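Search this site
Search for: Enter keywords

Kernham 3 Hand-Crank Pasta Machine: A Long Review From a Small Kitchen

Reading time: 8 minutes

I bought the Kernham in March after my old pasta roller started leaving gray streaks on the dough, and I've been making far too much pasta ever since. My freezer has no room left for ice. I've been eating tagliatelle for breakfast with a fried egg on top (try it before you judge me!), and I think I've made enough of it by now to say something useful about the machine.

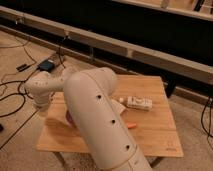
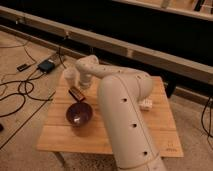
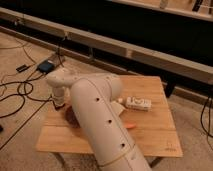
The wooden table, in three pictures.

So, the machine. The Kernham 3 is a steel roller with a detachable cutter head, a table clamp and a crank. There's no motor and no app and it doesn't light up. You get two cutters in the box, one for wide noodles and one for thin, and there's a third for square-cut spaghetti that you have to buy separately. I'd heard the name for years from people who bake more than I do and always assumed it was out of my range. The price came down a bit over the winter and I gave in.

What it's like to use

Smooth. That's the word I keep coming back to. My last machine, a Brovine I'd had since my first apartment, always had a hitch in the crank, a little catch once per turn that you learned to push through. Every sheet came out with faint ripples at the spot where the catch happened. On the Kernham the handle just goes around. You feel the dough in it, a soft drag when the sheet is thick and almost nothing by the time you get down to the thin settings, but you don't feel the gears at all. The first night I ran the same piece of dough through over and over, folding it and feeding it back, purely because it was so pleasant.

The thickness dial is on the left side and you pull it out to turn it, then let it snap back in. It has a good firm snap. The Brovine's dial could drift by a notch if you bumped it, and I've ruined lasagna sheets that way. I've tried to bump this one on purpose and it stays put. The numbers are stamped into the metal, so I expect they'll still be readable years from now, unlike the painted ones on the Brovine, which were gone by the second summer.

For fettuccine I stop at the third notch from the thinnest. For filled pasta I go one further. The very thinnest setting gives you a sheet you can read a recipe card through, and I've only managed to handle it without tearing when the dough was on the dry side and I kept the sheets short. If you're new to this, don't start there. It looks so tempting when you see how easily the rollers get you down that far, and then you have an arm's length of something like wet tissue paper draped over your wrist and nowhere to put it.

The clamp

I have to talk about the clamp at length, sorry, because the clamp is what decides whether you love a pasta machine or sell it.

The Kernham's clamp is the usual bent rod with a screw foot, but the foot has a rubber pad on a swivel and the pad is wide. It grips a tabletop evenly and doesn't chew a dent into the underside. I checked with my fingers after the first month and found no mark. It also opens wide enough for a thick butcher block, and I know that's been a dealbreaker for some people with the cheaper machines. If your counter has a lip or a rounded edge, though, measure first! The clamp wants a flat underside to push on. My own counter has a cabinet frame right behind the edge and the rod has nothing to bite, so all my rolling happens at a table.

My one real complaint lives here as well. The rod isn't captive. It slides out of its hole whenever the machine isn't clamped to something, and I've dropped it on my foot more than once. A little spring clip would fix it. I've wrapped a rubber band around mine.

The cutters

The wide cutter is excellent. Clean edges, noodles fall away from each other, no need to pull them apart by hand as long as you've let the sheet dry for a few minutes first. I hang mine over the back of a chair with a clean dish towel under it.

The thin cutter is good but fussier. If the dough is at all sticky, the strands come out in pairs, joined along one side like a zipper, and you stand there peeling them while the water boils away. A dusting of semolina on both sides of the sheet helps a lot. So does feeding it slowly. I found I was rushing this cutter because the crank is so easy, and when I made myself slow down the pairs mostly stopped.

The spaghetti attachment I've used only twice, so take this lightly. It slots on in the same place and feels just as solid. The noodles are chewier than the flat ones and hold a meat sauce very well. Is it worth the extra money? If spaghetti is what your household asks for, yes. Mine asks for the wide ones every time.

Dough, since you'll want to know

After a lot of fiddling I've settled on 300 grams of flour to three large eggs, with a spoonful of water held back in case the eggs are on the small side. I knead by hand until it stops fighting me and then wrap it and leave it alone for at least half an hour. Please don't skip the rest. I've skipped it when I was hungry and the sheet shrank back on every pass like it was offended.

For flour I've been mixing all-purpose with a fine semolina from Tomaszewski, the little mill store near the bus station that sells out of paper sacks. Their semolina is sandy and very yellow and it gives the noodles some bite. Plain all-purpose works too! My first several batches were nothing else and everyone cleaned their plates.

One batch, with the resting included, takes me well over an hour from cracking the eggs to sitting down. The rolling and cutting part is quick. I timed it once out of curiosity and it was 23 minutes for the whole batch, with me stopping to answer the door in the middle. On the Brovine I'd have still been swearing at the dial.

Cleaning

You can't wash it. That's true of every roller like this and the booklet says so three different ways. Water gets behind the rollers and you get rust. Let the scraps of dough dry completely, overnight if you can stand it sitting out, then tap the machine over the sink and go at it with a dry brush. A clean pastry brush is perfect. A wooden skewer gets the crumbs from the corners of the cutters.

The Kernham has thin scrapers under the rollers that pop off for cleaning, and I love this. On my old machine they were riveted in and a fair amount of ancient dough lived back there forever. These come off with a push of the thumb and go back on with a click. The first time took me a while because I had one in backwards, and the drawing in the booklet is the size of a postage stamp. The notch faces the crank side. Write that on the box lid.

How it compares

I did borrow a Mernico for a couple of weekends before I bought this, so I can compare the two a little. The Mernico is wider, which makes lasagna lovely, and it's lighter to lift down from a shelf. Its rollers left a slightly rougher surface on the dough, and some cooks prefer that for holding sauce. The crank has a nicer handle too, a big fat wooden knob. The Kernham's handle is a skinny black thing and after a double batch I feel it in my palm.

But the Mernico crept. Every few turns it shifted along the table toward me, and I'd have to stop and tighten the foot. The Kernham hasn't moved once. For me that settles it, though if I made lasagna every week I might feel differently.

Against the Brovine there's no contest, but the Brovine was cheap and got me started, and if you aren't sure you'll stick with pasta it's still a perfectly decent way to find out. Mine has gone to a good home and is now used for rolling out polymer clay. It's much better at that.

Good things
Very smooth crank, no catch
Dial that stays where you leave it
Wide padded clamp foot
Scrapers that come off

Less good things
Clamp rod falls out
Skinny handle
Useless little drawings in the booklet
Thin cutter wants a drier dough than you might be used to

It's heavy, by the way. I keep mine on a low shelf and I'd suggest you do the same. It came with a cardboard sleeve for the cutters that fell apart almost right away, so they live in an old bread bag now.

Would I buy it again? In a heartbeat. I've got a batch of dough resting as I type this, half of it green from a bag of spinach that needed using up, and I'm going to try striped ravioli for the first time. I'll add a note on how the stripes hold together when they go through the rollers.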